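Pitari Hill Reserve: Frequently Asked Questions for Visitors

Last updated 1 November 2025

The answers on this page apply to the main trail, the Gendura viewpoint and the lower lake path. Visitors with questions that are not covered should write to the Visitor Office before making travel plans.

General

Where is Pitari Hill?
The reserve lies on the eastern side of the Gendura valley. The summit stands at 2,161 meters. The main gate is reached by a paved road from the town of Zumon, where the nearest fuel station, pharmacy and bank machines are also found.

When is the reserve open?
The main gate opens at 6:30 a.m. and closes to new arrivals at 2:00 p.m. All visitors must be back at the gate by 5:30 p.m. The summit trail may be closed in March if the fire risk is high. The lake path normally stays open during that period.

Is an entry permit required?
Every visitor over the age of five needs a permit. Permits for the lake path and the viewpoint are sold at the gate. Permits for the summit trail must be booked in advance and are limited to 104 per day. A permit is valid only for the date printed on it and may not be passed to another person.

What happens if the summit trail is closed on the day of my booking?
Permit holders may choose a new date within six months or request a refund of the permit fee. Guide fees are refunded in full if the closure is announced before the group leaves the gate. Hotel and transport costs are not covered.

Trails and guides

How long does the climb take?
Most groups need four hours to go up and three to come down. The trail passes through shade forest as far as the second shelter and is open grassland after that. There is one steep section with fixed handrails below the summit.

Must I hire a guide?
A registered guide is compulsory on the summit trail. Each guide may lead up to eight people. Guides are assigned at the gate by the duty officer, and requests for a guide who speaks a particular language should be made at the time of booking. The lake path may be walked without a guide.

Are children allowed on the summit trail?
Children under ten are not admitted above the second shelter. Those between ten and fifteen must be accompanied by a parent or legal guardian, who is asked to sign a consent form at the gate.

Can I see wildlife?
Giant squirrels, langurs and hornbills are often recorded near the lower forest. Sightings cannot be promised. Feeding animals is an offense under the reserve rules and carries a fine of 3,000 rupees.

Is camping permitted?
Overnight camping is not permitted inside the reserve. The Bautista Rest House, outside the main gate, has simple rooms and a dormitory. Bookings are handled by the rest house manager, Mr. Subbarao Murthy, and payment is due on arrival.

Getting here and facilities

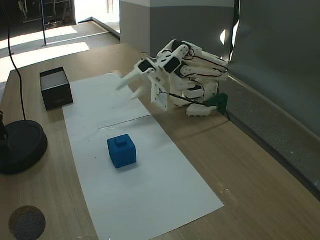 Is there a bus to the main gate?
Bus 583 runs from Zumon bus stand to the main gate four times a day. The last return bus leaves the gate at 6:00 p.m. Tickets are bought from the conductor.

Where can I park?
Cars and motorcycles may be left in the lot opposite the ticket counter. Large buses must use the lower lot, a ten-minute walk from the gate. Parking along the approach road is prohibited.

Is food available?
A canteen beside the ticket counter serves breakfast and a vegetarian lunch. No food is sold beyond the gate. Visitors may carry their own meals, but all wrappers and bottles must be brought back. A deposit is taken on each plastic bottle and returned at the exit.

May I fly a drone?
Drones are prohibited throughout the reserve. Applications for filming should reach the Permit Officer, Ms. Rekha Alva, at least thirty days before the proposed visit.

How do I report lost property?
Items handed in are kept at the ticket counter for sixty days. Please give the date of your visit and your permit number when you write to the Visitor Office.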